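Course handout 4: Looking at the Prarkitz two-arm kit
Teacher: Akash Negi, Lutdale

We review the kit as a buyer would do it. Please read before the lab. 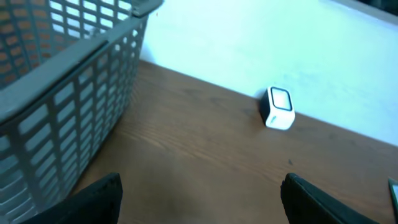 Last changed: 26 October 2020

The wrist camera sees both fingers and the table between them. Note how near the basket is.

1. Flat packages. The gloves are in a flat pouch, so write down from which side you approach.
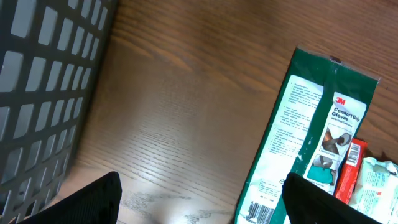 2. Two arms together. Each gripper holds one side of the package. Compare both wrist views with the head view. 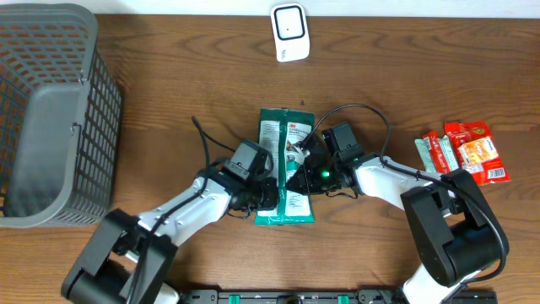 Visser sells the kit with 60 days of support. Send your questions to Roel Van Damme.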